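Home | News | Products | Laboratory | Events | Subscribe

Skerkent opens orders for two-arm bench kit aimed at small laboratories

STUDTON - Skerkent, the laboratory equipment maker, has opened orders for a two-arm robot kit intended for routine tube handling in small and mid-sized laboratories, the company announced in March.

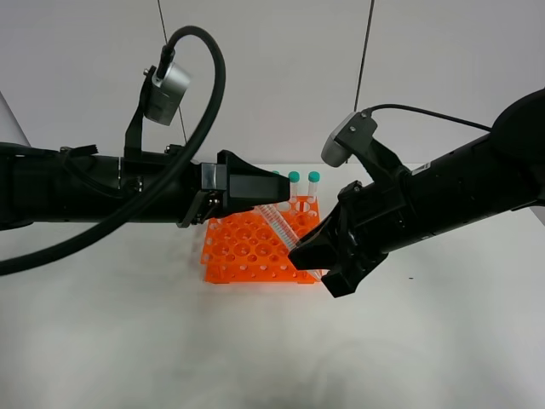

The kit, sold under the name Yimer, will be offered in the first instance to teaching laboratories, contract testing firms and clinics that prepare samples by hand and do not have the floor space for an enclosed sample line. Deliveries from the Studton plant are scheduled to begin in the summer. Customers who placed a deposit during the trial period will be served first.

Skerkent said the Yimer kit had been designed to work with the racks and screw-cap tubes a laboratory already owns. The two arms share one work area, and tasks may be assigned to either arm or to both. A camera mounted on each arm looks down on the work and is used to find the rack, the open positions in it and any tube that is not standing upright. No markers or special trays are required, according to the company's product statement.

The standard package consists of the two arms, their grippers and cameras, a control unit, mounting plates and the software license for the first year. A table is not included. The company recommends a rigid top with a matte, light-colored finish and advises against placing the kit near a window, as strong daylight can reduce the accuracy of the cameras when clear tubes are in use.

Buyers may choose between purchase and a lease with a minimum term of 30 months. The lease covers replacement of gripper fingers and one service visit per year. Prices have not been published. Skerkent said quotations would be issued on request and would depend on the number of kits ordered and the level of support selected.

An early version of the kit was placed on trial at the Brorwood testing laboratory, where it was used for racking and re-racking tubes ahead of weighing. In a report supplied to Skerkent and released with the announcement, the laboratory stated that 98 percent of tubes in the final month of the trial were placed in the correct position without help from staff. The remaining tubes were either dropped on the table or left in place after the software stopped and asked for assistance.

The Brorwood report also listed several points for improvement. Tubes lying across a rack took longer to recover than tubes standing in it, as the software in some cases made more than one attempt before closing the gripper. Staff reported that the arms were slower than an experienced technician at every task tested. The laboratory noted, however, that the kit had been left to run through the lunch period and after the close of the working day, and that the day's racks were ready earlier as a result.

Cable routing was a further concern. The laboratory asked for longer clips and clearer instructions on where camera cables should be secured so that they remain free of the arms through their full range of movement. Skerkent said a revised cable guide would be supplied with all production kits and sent without charge to trial users.

The company confirmed that capping and uncapping will not be supported at launch. Both functions are in development and are expected to be released as a paid software update. Pipetting is not planned. Laboratories that handle infectious material are asked to contact the sales office before ordering, as the kit is not sealed and has not been assessed for use inside a safety cabinet.

Installation is to be carried out by Skerkent staff and is expected to take 2 days, including the training of operators. Up to 3 operators may be trained under the standard package, and additional places may be bought separately. The training covers start-up, the teaching of new rack layouts, recovery after a stop and weekly cleaning. No programming experience is required.

Under the terms of sale, the customer remains responsible for a safety review of the area in which the kit is installed. Skerkent will supply a sample review form and drawings that show the reach of both arms. The company said the arms stop on contact but should not be treated as safe to reach between while a program is running.

Demonstrations will be held at the Studton showroom through the spring. Visitors may bring their own racks and empty tubes for testing, provided that the dimensions are sent to the sales office in advance. The Brorwood laboratory will keep its trial kit under a lease and intends to add a second unit once production models are available.

Technical data sheets, the full Brorwood report and the lease terms may be requested from the Skerkent sales office. Orders from outside the country will be accepted at a later date.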